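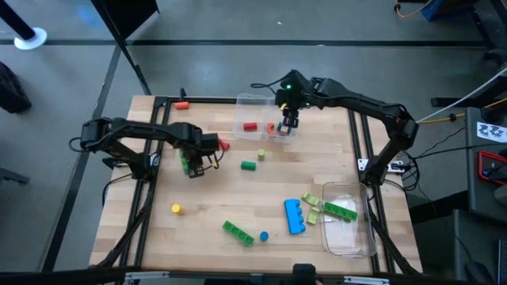
Storage & Sorting > Blocks, bricks and small parts

Mixed blocks and bricks: sort by type, color or shape?

tarn_shelf
I have a mixed lot of toy pieces to sort: cylinders, arches, rectangular blocks, interlocking bricks. Roughly 300 pieces in total. Work surface is a butcher-block top, containers are clear plastic tubs with no dividers. My first pass was by color and it went badly. Orange and orange-red are hard to separate under a warm bulb, and the greens run from dark to lime with no clean break. Looking for a scheme that survives being used daily.

pegboard21
Sort by type first. Interlocking bricks in one tub, plain blocks in another. They don't build together, so there is no reason to store them together. Color is a second pass, if you do it at all.

dullchisel
Disagree in part. Type first is correct for retrieval, but color first is faster for cleanup with small kids. They can match red to red well before they can tell you what an arch is. I ran color bins for a set of 100 and the floor was clear by 7 p.m. most nights.

pegboard21
100 pieces is a small set. At 800 the color bins turn into color piles and you dig through every one of them to find a short cylinder. Been there with the Koltov sets, which come in four colors and nine shapes.

tarn_shelf
Mine is closer to the small end, so I could go either way. The bigger problem at the moment is the cylinders. They come in different sizes and they roll.

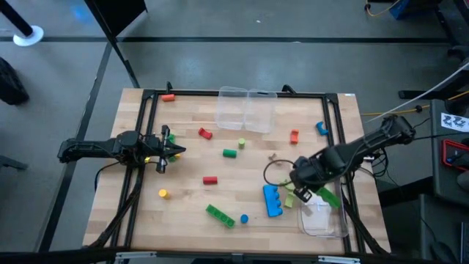 I have been standing the short ones on end while I sort, and laying the long ones with their axis across the slope of the table. It is only slightly out of level, but a cylinder will find it. The arches and the rectangular blocks stay where I put them. Should cylinders get their own tub regardless of color?

lintfilter
Yes. Anything that rolls goes first, before you spread out the rest. Put a folded dish towel under the pile and the rolling stops. Shelf liner works too, but it picks up crumbs.

dullchisel
Towel is fine on laminate. On butcher block I would leave the surface bare and shim the legs. Fabric drags pieces along with it when you pull it off and you are sorting again.

lintfilter
Then lift it by the corners and tip it into the tub. I use the towel as the transport. No dragging.

kettle_and_twine
One note on tubs. Clear is right – you can see what is in them without a label. Get them shallow, though. I bought the deep Trurkska ones and the bottom layer never got played with. The Kirkari trays are lower and they stack, but the lids crack at the corners if you overfill them.

pegboard21
Seconded on shallow. I would also keep one tub empty during the sort for anything you can't classify. Deal with it at the end.

tarn_shelf
Good idea. Plan as it stands: cylinders out first, then interlocking bricks, then arches and rectangular blocks together. No color pass. If the arches and blocks prove annoying in one tub I'll split them.

dullchisel
You will be back to color by December.

tarn_shelf
Possible. Does anyone know if Tarawneh still sells the low tubs without lids? Their page only lists the 21-piece bundle and I need three.

kettle_and_twine
They did when I ordered in spring. You have to email them for singles. Shipping was more than the tubs.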